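Pourquoi les tables ont-elles des rayures ?

Prends n'importe quelle table qui a un peu vécu et penche-toi dessus jusqu'à ce que ton nez la touche presque. Des traits, des petits creux, des traces pâles. Demande ensuite aux adultes qui a fait ça. Curieusement, ils étaient tous absents ce jour-là.

Une rayure, c'est une bagarre perdue. Quand deux matières se frottent, la plus dure creuse la plus tendre. Le dessous rugueux d'une assiette raye le bois, un clou raye le plastique, et le diamant raye à peu près tout le monde. Ton doigt, lui, ne raye rien du tout. Tu peux essayer, ça occupe.

En 1812, un savant a eu l'idée de classer les minéraux du plus mou au plus dur. Son échelle va de 1 à 10. Tout en bas, on trouve le talc, si tendre qu'on l'écrase avec l'ongle. Ton ongle vaut un peu plus de 2, ce qui est modeste, mais suffisant pour impressionner le talc. Le verre à vitre se situe entre 5 et 6, et le quartz à 7. Or le quartz, il y en a plein le sable. Et le sable, il y en a plein tes chaussures.

Voilà donc un grand coupable : le grain de sable. Il arrive de la cour, se glisse sous un bol, et quand quelqu'un pousse le bol pour attraper la confiture, il trace sa route. Le bol est accusé, le grain de sable est déjà loin.

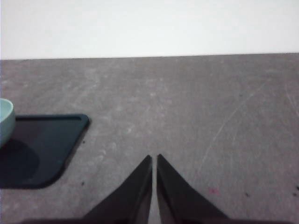

De fines rayures claires sur un plateau gris.

Tu as peut-être remarqué que les rayures paraissent souvent plus claires que le reste, même sur une surface sombre. C'est une affaire de lumière. Une surface bien lisse renvoie la lumière dans une seule direction, comme un miroir bien élevé. Une rayure a des bords cabossés qui l'envoient dans tous les sens. Une partie arrive dans ton œil, et tu vois un trait pâle. Change de place : certaines rayures disparaissent, d'autres se montrent.

Peut-on effacer une rayure ? Sur du bois, on peut poncer, c'est-à-dire frotter avec du papier de verre. Autrement dit, on soigne une rayure en en faisant 1000 autres, mais si petites qu'on ne les voit plus. Boris Oravec, menuisier à Flunden, répare des tables de cette façon toute la journée. La sienne est couverte de rayures et il n'a pas le temps de s'en occuper.

À essayer chez toi : prends une vieille pièce de monnaie, un bout de craie et un caillou ramassé dehors. Frotte-les deux par deux et regarde lequel marque l'autre. Attention au piège : si la trace part quand tu l'essuies, c'était seulement de la poudre. Et pose tout ça sur un vieux carton, pas sur la table du salon.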